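Chapter 10
What Belongs on the Counter?

Hotel handbooks like to promise that a well-set counter "welcomes the guest." Be wary of that claim. A counter holds things, and someone has to wipe under them.

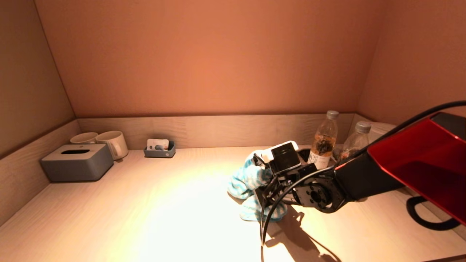
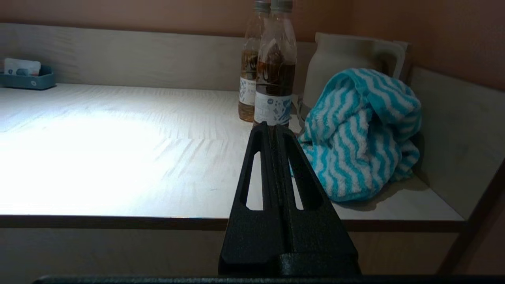
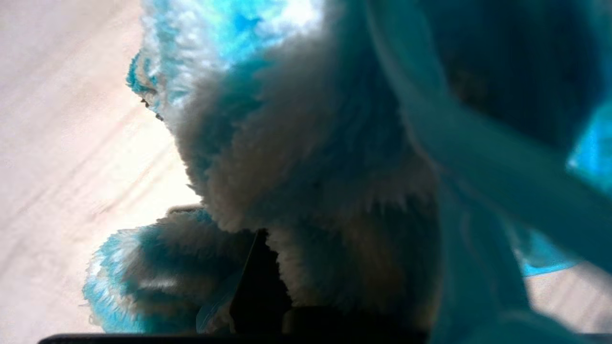 A pale surface and some of the things that end up on one.

The Zutwood manual lists 29 items for a standard room. Asante, writing in 2000, allowed far fewer and gave no reason for most of them. Ito accepted the shorter list - then added a second tray. None of the three asked guests what they used. In this chapter we test each list against 2 plain questions: does the item get used, and can it be cleaned?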